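Suche Suchbegriff eingeben Alle Kategorien

Flornent Kühlbox K 51 für Impfstoffe und temperaturempfindliche Arzneimittel

Art.-Nr. 400-3
Stand: 10.02.2018

Passiv gekühlte Transportbox für die Versorgung von Außenstellen ohne gesicherte Stromversorgung. Ausgelegt für den Lagerbereich von 2 bis 8 °C, wie er für die meisten Totimpfstoffe, Insuline und Immunglobuline vorgeschrieben ist. Für Ware, die tiefgekühlt transportiert werden muss, ist die Box nicht zugelassen.

Technische Daten

Nutzvolumen: 3 Liter
Kaltlebensdauer bei +43 °C: 51 Stunden
Isolierung: Polyurethan, FCKW-frei
Kühlelemente: 2 Stück zu je 400 ml, wassergefüllt
Verschluss: Deckel mit umlaufender Dichtung, 2 Spannriegel
Reinigung: Wischdesinfektion, alkoholbeständig

Vorbereitung

Die Kühlelemente sind vor dem Einlegen zu konditionieren, bis sich das Eis beim Schütteln hörbar bewegt. Direkt aus dem Gefrierfach entnommene Elemente können adsorbierte Impfstoffe durch Frost unbrauchbar machen. Der Einsatzkorb muss vollständig eingesetzt sein, Packungen dürfen die Innenwand nicht berühren. Der Temperaturlogger Jara wird mittig zwischen den Packungen platziert und nach jeder Fahrt ausgelesen. Überschreitungen sind im Begleitformular einzutragen; über die weitere Verwendung der Ware entscheidet die zuständige Apotheke.

Lieferumfang

Box, Einsatzkorb, zwei Kühlelemente, Tragegurt, Begleitformulare. Logger Jara und Wandhalterung Endale sind gesondert zu bestellen. Ersatzdichtungen sind ab Juni wieder lieferbar.

Vertrieb und Wartung

Barkstead Medizintechnik
Technische Auskunft: Tekle Gudeta
Ersatzteile und Reklamationen: Sosina Lencho
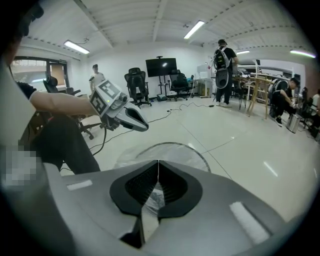 Klarsichtfolie auf hellem Boden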